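3.2 Materials and sorting task

The toys used in the study came from two sources. Most were bought secondhand in August from the Trudonwood charity shop, and the rest were on loan from the Ekier toy library, which keeps a shelf of character plush for children under six. We looked for toys that shared colors and general shape but differed in printed or sewn detail, so that a child could not sort the set by color alone. Toys with sound boxes, loose buttons or strong perfume were left out. Each toy was surface washed, air dried and given a number on a small cloth tag, which was tucked under the toy during play.

Sessions took place at a low white table in the parent room at Sutter. The child sat on one side and the adult on the other, with the parent on a chair near the door. Toys were laid flat on the table in pairs, and the child was asked to say what was the same about the two and what was different. The wording was fixed for the first request. After that the adult could repeat the child's own words back but could not name a feature the child had not mentioned.

The pair in Figure 4 belongs to the high overlap group. Both toys are white, hot pink and red, and children who named only colors had little to say about how they differed. Features that belong to one toy, such as yellow-orange glasses printed on the face, were scored as detail terms. "Glasses" and "goggles" were accepted as the same answer. "Stripes," "stripy" and "lines" were also treated as one term.
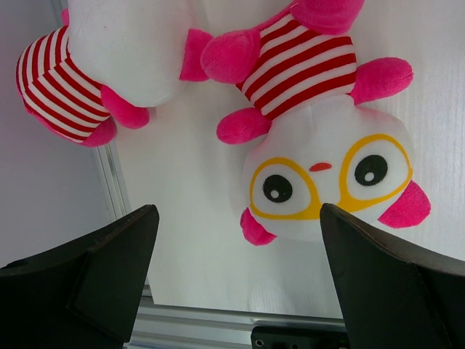 Figure 4. Two plush toys from the high overlap group on the session table. The toy on the right has printed glasses, pink ears and a red and white striped shirt.

3.3 Coding of children's descriptions

Speech was transcribed in full and divided into separate statements. A statement was any phrase that gave one property of one toy or compared both. Across all sessions this produced 325 statements. Bukola Jibrin coded the full set and Declan Paewai coded a second copy without seeing the first. Differences were settled by going back to the recording. Where the recording was unclear, the statement was kept in the total but given no code.

Each statement was placed under color, body part, clothing or face. A child who said "it has a red and white shirt" received one clothing code and one color code. Statements about what a toy was doing or feeling ("he's sleeping," "she wants to get up") were common when a toy lay on its back. These were kept in a separate list and are discussed in Section 5.

Orientation needs a short note. In the first sessions we turned every toy so that its face was upright for the child. Several children turned them again before speaking, and we stopped correcting this. From then on, toys were left however they landed when set down, and the adult made no comment if the child moved one. We found no clear difference in the number of face terms between the two arrangements, although the early group was small.

Sessions lasted about 60 minutes including a snack break, and the sorting task was always given before the break. Children who wished to hold a toy while talking were allowed to do so. The Hirneo picture cards used in our earlier work were not used here.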